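Splitting season tickets without losing your friends

I've shared a pair of Wetmont basketball seats for 3 seasons now, and the first one was a mess. So start early – I email everybody in August, before the renewal bill shows up.

Add up the whole cost first, parking too. Ours came to just under $1000. Then rank the games. A November tune-up against Hudent is not the same night out as Costia in February, so I price the big one at $77 a seat and let the small ones go cheap.

Next, draft. Draw numbers, pick one game each, then go back in reverse order.
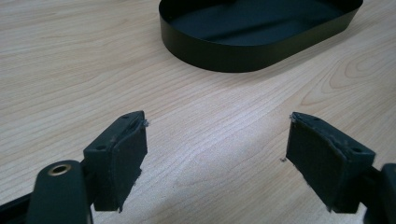

Macaraeg fans in the comments say they skip the draft and just rotate every home game, and that it works fine with four people. Could be! We have six, and two of them only want rivalry games.

Last thing: transfer the tickets in the app the same evening you draft. I waited once and spent tipoff digging for a password in section 170.

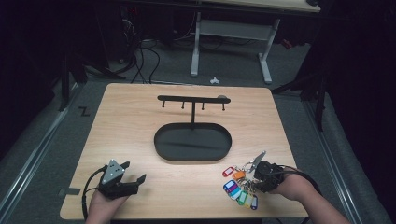
Key rack stand, four pegs and a tray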